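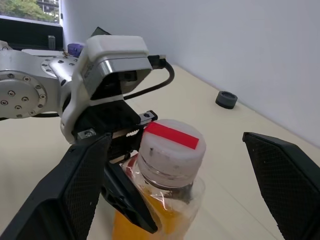 4.2 Bottle handling with the Jarlow two-arm kit

The second part of the review deals with a job that the maker names in its own product sheet: holding a capped bottle with one gripper while the other works on the cap. The kit was bought from Badstead at list price and set up by the authors without help from the supplier. It comprises a pair of grippers, textured and plain finger sets, wrist camera mounts, and a cable set. Arms are not included. The buyer is expected to have two arms with a suitable flange, and the printed guide gives the bolt pattern but no advice on where to place the arms relative to each other.

Unpacking and mechanical assembly took nearly 60 minutes for the first gripper and much less for the second. The finger screws are easy to reach when the jaws are open and hard to reach when they are closed, which the guide does not mention. The jaw drive is a rack and rail mechanism, left partly open along the lower side of the housing. We found this useful for inspection and cleaning. It also means that liquid running down from a raised bottle could reach the rack, and the kit has no cover for it. Hjaltested sells a fabric sleeve that fits over the mechanism, but it hides the screws that have to be checked and was not used here.

Each trial began with a bottle standing on the table within reach of both arms. The left gripper closed on the bottle at a point below the shoulder and held it against the table. The right gripper then came in with its fingers open, stopped short of the cap, and waited for the operator to confirm the approach. Only after that did the right fingers close. Figure 4 was taken from the right wrist camera with the right fingers still open. The left finger is pressed against the side of a clear bottle with an orange-yellow liquid inside and a white screw cap crossed by red tape.

Figure 4. View from the right wrist camera with both fingers of the right gripper open. The left gripper holds the bottle by its side. The diamond pattern on the inner faces of the right fingers is visible on both sides of the gap.

We ran 60 trials with the textured fingers and 60 with the plain fingers on the right gripper. The left gripper kept its narrow black fingers throughout. A trial was counted as a success if the cap was turned free without the base of the bottle leaving the table, and without an operator stop. Grip force was set once at the start of the session and left alone, as the guide recommends for mixed loads.

The textured fingers did clearly better. Most of their failures came from the left side of the cell: the cap was gripped well, but the bottle turned with it. Plain fingers failed in a different way. They slid around the cap when the approach was off centre, and a second closing at the same pose seldom helped. Raising the force reduced the sliding but bent the softer caps, so those runs were stopped and are not part of the comparison.

Bottle rotation is the main weakness of the kit in this job. The left finger has openings cut in its side, and the contact area against a round bottle is small. A full bottle resists the turning load fairly well through friction with the table. A part-filled one does not. Wrapping the holding finger with rubber tape gave a firmer grip in informal tests, although the tape crept along the finger during longer sessions and had to be replaced. Sernness offers a curved finger for a similar gripper. Its mounting holes do not match, and we did not attempt an adapter.

Loose film was a further source of trouble. When wrapper material lay between the finger and the bottle wall, the jaws reported a stable width while the bottle could still be turned by hand. The gripper software reads this as a completed grasp. No setting in the current release separates a firm contact from a contact through slack film, and the force reading was too coarse to be used for that purpose. Users who handle labelled or wrapped bottles should add their own check, such as a short test turn before the full one.

The wrist camera view was suitable for lining up with the cap. Both right fingers stay in view when open, so the operator can judge the gap directly. The view is less useful once the fingers are near the cap, as the paddles then cover much of what lies to either side. Surface marks and tape on a cap gave the operator something to track during the turn. On clean white caps the rotation was hard to judge from the ridges alone, and we relied on the recorded joint angle instead.

Cable routing needs attention at installation. The connector on the gripper housing sticks out to the side, and the cable supplied with the kit leaves a wide loop. In a single-arm cell this would be a minor matter. With two wrists working over one bottle, the loop is inside the space that the other arm may need. We moved the slack back along the arm and fixed it there before the trials. After this change no contact between cable and finger was recorded. A right-angle connector would be a better answer, and the maker's spare parts list of 2026-01-18 does not show one.

Supplier support was tested with a set of plain technical questions sent by e-mail. A reply came after five working days and answered the questions on force units and finger screw torque. The question on film contact was passed to the software group and remained open when this section was written. Halfdan Brøndum repeated the set-up steps in a separate cell using only the printed guide. He reached a working state without contacting the supplier, but noted that step nine assumes a calibration file that is created later in the procedure.

The kit can be recommended for capped bottles of regular shape when the textured fingers are used on the cap side and the bottle is heavy enough to stay in place. For light or part-filled bottles, a separate fixture on the table should be included in the purchase cost. The tests in Section 4.3 use the same grippers and force setting with flat cartons.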